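Notes for session 2 — Keeping a floor clear
Household Skills, evening course, Utetholm
January 9, 2025

Welcome back, everyone, and a special welcome to those of you who joined after the first evening. These notes cover what we talked through together, plus a few things I ran out of time for (I do go on, I know). Bring them along in February, when we move up from the floor to shelves and cupboards. — Prasetyo Harahap

## Why we begin at the bottom

Most people who want to tidy a room begin with whatever annoys them most, and that is usually a table or a desk. I'd like you to try the floor first. A clear floor gives you somewhere to stand, somewhere to set a box down, and a safe path to the door while you carry things out of the room.

At the Vonau house, where I learned most of this, we had a rule that the floor was done before anybody opened a drawer. It felt fussy to me then. I have followed it ever since, in four apartments and one very damp basement.

## The order of work

1. Turn on every light in the room. Corners and the space under furniture deserve a flashlight as well.
2. Walk the edge of the room once without picking anything up.
3. Lift whatever you could trip on, starting with cords and wires.
4. Gather soft things (clothes, towels, blankets) into one pile.
5. Gather hard things into a box. Don't sort yet!
6. Sweep, and only then sort the box.

Step 5 is the one people skip. You pick up a letter, you read the letter, and half the evening is gone. The box is there so that your hands can keep moving while your head rests a little.

## Cords and wires

A wire lying loose on the floor tends to wander. It gets kicked, it slides under a chair leg, and it catches the broom. Run it along the wall if it will reach, and if it must cross open floor, lay it as straight as you can and cover it with a cord strip. Please don't put it under a rug, where it can wear through without anyone noticing.

Leave a little slack near anything that moves or gets pulled out now and then — a lamp, a vacuum, a sewing machine. Slack belongs up near the machine, and the rest can be gathered in a loose loop and tied with a strip of cloth. Tight coils are hard on the wire.

## Dark corners

Ms. Tikkanen's old handout, which some of you still have, says to leave the corners for last. I have come around to doing them early, while my knees are fresh. Small things roll there and stay there. Set the flashlight flat on the floor so that the beam runs along it, and even a button will throw a shadow you can spot from across the room.

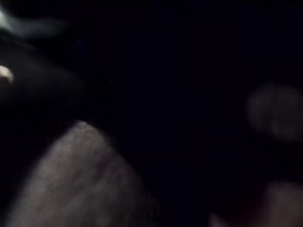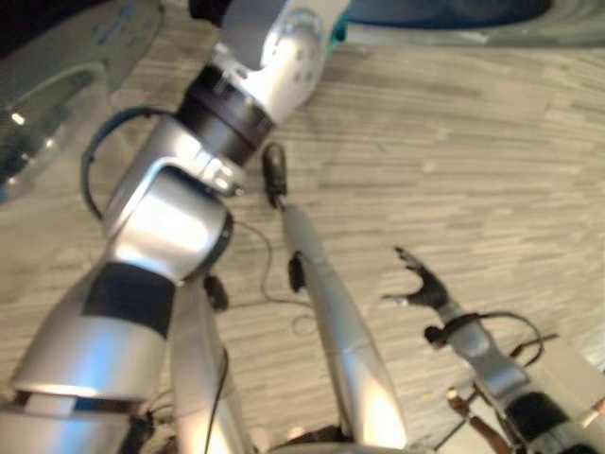 **Should I sweep before or after I deal with the cords?**

Deal with the cords first, then sweep. Once they are lifted or tied back, the broom can go straight through, and you'll only have to do the floor once.

For next time: choose one room, allow yourself 19 minutes by the kitchen timer, and write down which step you had reached when it rang.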